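Chornovol Packaging sets budget for second robotic arm

Chornovol Packaging has approved funds for a second robotic arm at its Stostville plant, with delivery planned for June. The board agreed to a reserve of $3000 for fixtures and staff training – the arm itself will be leased.

Operations director Larysa Mykhailiuk said the new unit would handle carton loading only. Drawstring pouches will continue to be closed by hand while two suppliers prepare quotations for cord-handling grippers.

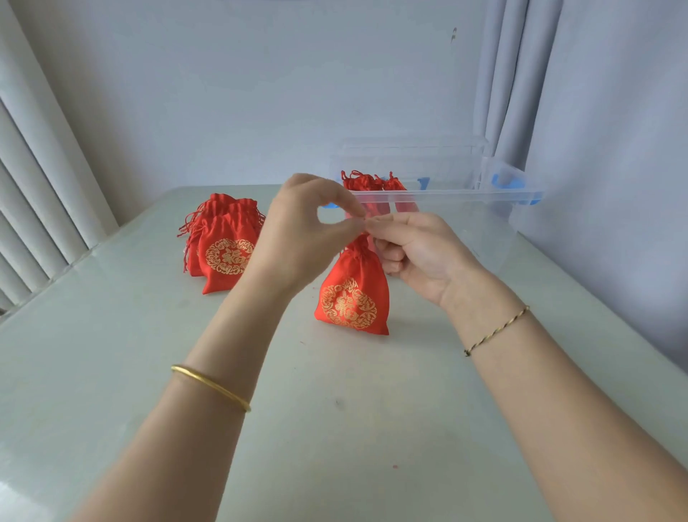
The drawstring of a red satin pouch is handled at the table.

Suppliers have been asked to show a full cycle on 100 pouches before any order is placed. "Soft fabric and thin cord remain difficult for the equipment we have reviewed," Ms. Mykhailiuk said. The company employs 53 people and plans no change in staffing this year.

Recent items
Orance depot reviews conveyor lease
Fivach names Kyrylo Lysenko plant manager
Grant window opens for small manufacturers

Shares: 40 | Comments: 3

Contact the newsroom | Back to top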